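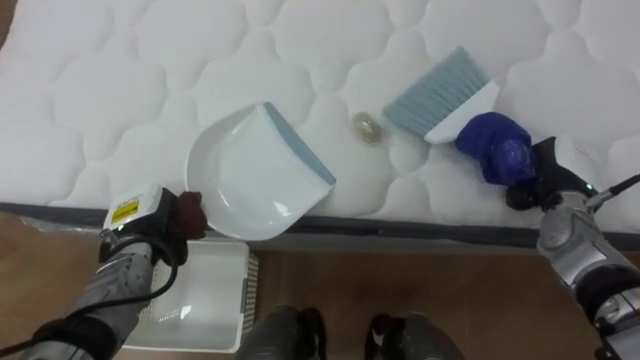

Ruren > Bedroom > Mattress care

How to Freshen a Mattress with Baking Soda

by Selorm Sulemana

I put this job off for way too long at our old place on Dankwa Street, and then one warm week the bedroom started smelling like a gym bag and I had to deal with it. It's easy! Most of it is just waiting while you go do something else.

What you need: a box of plain baking soda, a kitchen sieve, a clean cloth, a little dish soap and a vacuum with the upholstery attachment.

1. Strip the bed first thing in the morning. Everything comes off, including the protector (wash that too, and check the tag before you use hot water). Open the windows and let the mattress air for 40 minutes or so while the first load runs.

2. Vacuum the top. Go slowly, in overlapping rows, and then follow the stitching with the narrow nozzle. If yours is the puffy, quilted kind, the crumbs and lint love those seams. A soft hand brush is good for loosening them before you vacuum.

3. Spot clean. Mix a few drops of dish soap into a cup of cool water, dip the cloth, wring it out hard and dab. Don't soak it! Foam takes forever to dry, and I once slept on the couch for 2 nights after getting carried away with a spray bottle.

4. Once the spots are dry, shake baking soda through the sieve in a thin, even layer. I've tried adding lavender oil and it made me sneeze, so I skip it now.

5. Leave it alone for at least 3 hours. If I start early I let it go until dinner.

6. Vacuum it all up, and go over it twice. Empty the canister partway through, as the fine powder clogs mine pretty fast. Sweep up whatever landed on the floor before you walk it down the hall in your socks.
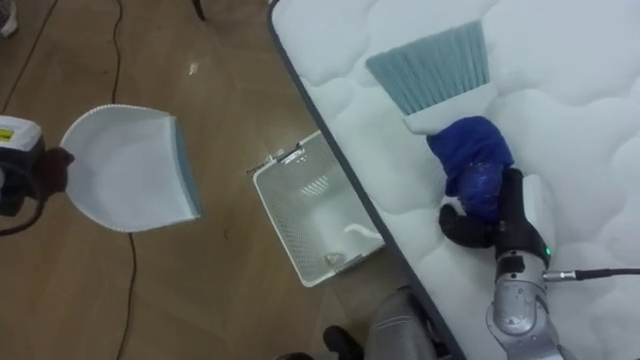 A dustpan with a rubber lip sits flatter on a wood floor.

7. Do the sides with the upholstery attachment, then turn the mattress head to foot if the maker allows it. Mine is one-sided, so it gets turned but never flipped.

I do the whole thing in spring and again in December before my sister comes to stay. Make the bed back up once the protector is completely dry.

Print this page | E-mail this page

Contact Ruren | © Ruren 2020 | Back to top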